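## Gripper tips from the Sillside bench

Most of the advice I read about home-built grippers is written by people selling foam. Take mine with the same suspicion.

**Try paper before anything else.** Everyone wants to start with a mug or a block of wood. A block will forgive bad pads. A thin sheet won't, and it costs nothing to ruin. If the two pads don't meet flat, you find out on the first squeeze.

**Don't trust new foam.** The Puvum pads are sold as good for 800 closings. I don't know who counted. Mine get changed when the top edges start to round over, whatever the packet says.

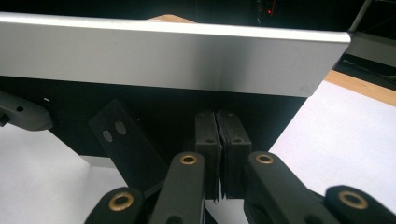 Mösli wrote in to say that the pads are never the trouble, it's the linkage, and that an evening spent on the pivots will do more than a drawer full of foam. Fair enough, up to a point. I did all the pivots on one pair in January and it still dropped every second sheet until I put fresh pads on. Do both, pivots first.

**Tighten less.** A pivot should swing under its own weight. If you need a wrench to move the arm, back it off a quarter turn and try again.

**Cover the table.** A big pale sheet over the wood makes small screws easy to find. Tape it at the corners or it will creep toward you. I've seen special bench mats recommended for this and can't see what the money buys.

**Sort the cables out before you pick anything up.** Give each hand its own run, leave enough slack to turn the wrist right over, and clip the cable where it can't pull on the plug. Cable sleeves look tidy and make every fault harder to find.

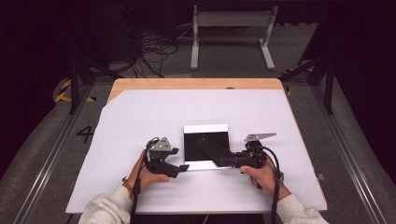

*Photo: Cindix / Sillside shared workshop*

**Work two-handed early.** One gripper that behaves tells you very little about a pair. Put something flat between them and bring both in low. They'll knock together, so go slowly for the first 12 tries.

**Write down what you changed.** One change, one line, in pencil. My notebook is mostly crossings-out, and I still go back to it before I buy parts.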